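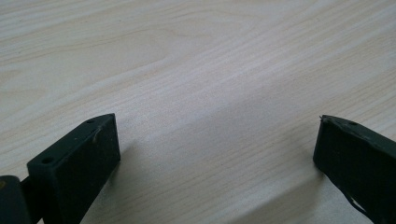

What's in this dataset?

Every public claim and counterclaim I could find in the fight over Brinex buying Wegener, typed into one table, one claim per row, with who said it, where they said it and whether a dollar figure came attached.

I started it because I kept losing track. Brinex bought Wegener (they made warehouse scheduling software, if you never ran into it), then said the books had been dressed up before the sale, and then the two sides spent ages answering each other in filings and letters and the odd very grumpy interview. I wanted something I could sort!

The main file is claims.csv. Columns are claim_id, side, speaker_role, venue, amount_usd, answers_id and note. The answers_id column is the one I'm proudest of — it points back at the claim being answered, so you can follow an argument from start to finish. If it's blank, the other side never replied, or they did and I missed it.
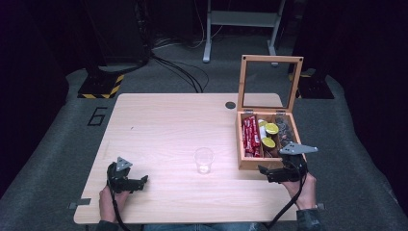 The blank ones are mostly on the accounting side, where Brinex would raise something about reseller deals and Wegener's old management would reply about something else entirely. I left those unlinked. If you think I've been too strict, claims 13 and 42 are the ones to argue with me over.

Amounts are as stated, in dollars, no inflation adjustment. Two sources gave a range, and for those I put the low end in amount_usd and the full range in note. Please don't add up the column, because plenty of rows repeat the same write-down.

To load it, any spreadsheet program will do. The file is UTF-8 with commas, and there are quotes around note since people do love a comma. The script dukano.py draws the reply chains as a text tree (run it with --depth 2 unless you have a very wide screen).

Changes
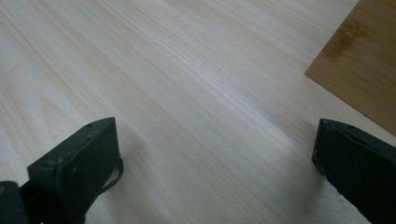
Lostcombe, 19 September 2020

Added 20 rows from the May filings, which I'd been putting off. Harish Vishwakarma found that I had swapped the sides on a whole letter, so that's fixed too — thanks, Harish. Old claim_ids haven't moved.

Still to do: the interview transcripts, and a proper list of venue codes. Corrections are very welcome, just send the claim_id and a link to the source.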